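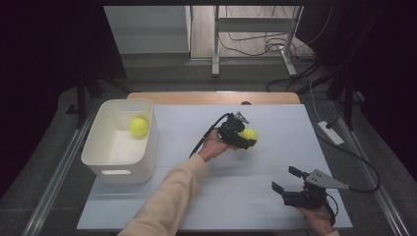 One tester on the Peltstead list wrote that the Govia jaws felt fine until the ball got near the bin wall, and then they kept knocking the rim. Approach angle causes most of that, so check it before you blame the gripper.

Comparing two hand-held grippers with a tennis ball

Use the same ball and bin for both grippers. We ran the Ilter and the Govia this way in July.

1. Plug in both grippers and let the cables hang clear of your elbows.
2. Open and close each one fully, 2 times. Zero the reading in the controller while the jaws are open.
3. Set the log rate to 500 Hz. At 2000 Hz the files get large and the plots look the same.
4. Pick up a ball from the board, hold it over the bin, lower it and release. Tilt your wrist so the jaws come in along the length of the bin.
5. Repeat with the other hand. Then swap the grippers between hands and do the whole set again.
6. Stop at 600 trials. Grip force drifts if you squeeze harder as you get tired, so split them over several days.

Export both logs to Evangelista and compare jaw width at first contact. If one gripper reads wider on the same ball, redo step 2.

Last updated: 27 Oct 2025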